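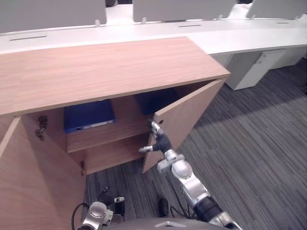 **Records Desk, Luton office**

## 4. Setting up the two-door binder cabinet

The cabinet has one shelf and two hinged doors. Blue binders go on the shelf. The lower compartment is kept for the Aletine boxes, delivered in January.

1. Open both doors as far as they will go before loading. The hinges are on the inside, so a half-open door gets in the way of the shelf.
2. Push down on the shelf at each corner. If it rocks, take it out and reseat the supports.
3. Lay binders flat with the label strip facing the doors.
4. Stack no more than 6 to a pile. A full binder holds 500 sheets.
5. Close the left door first, then the right.

**Caution:** Do not lean on an open door or hang a bag from it.

**Note:** If a door drops or rubs, tighten the hinge screws by hand. Do not use a power driver. Spare screws are in the Nirko packet, size 11.

### 4.1 Keeping the top clear

Leave the top of the cabinet free for sorting. Wipe it with a dry cloth and keep cups off it.

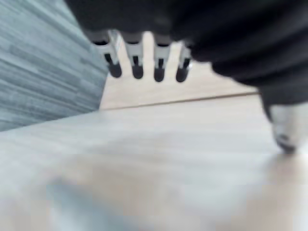

Nigatu asks whether binders could stand upright, as the labels would be easier to read that way. They can, if the row fills the shelf from side to side. In a part-filled row they slide over and the rings bend.

6. For upright storage, start at the left wall and work across.
7. Put loose papers in a binder before shelving them. Anything over 1,000 sheets goes into a second cabinet.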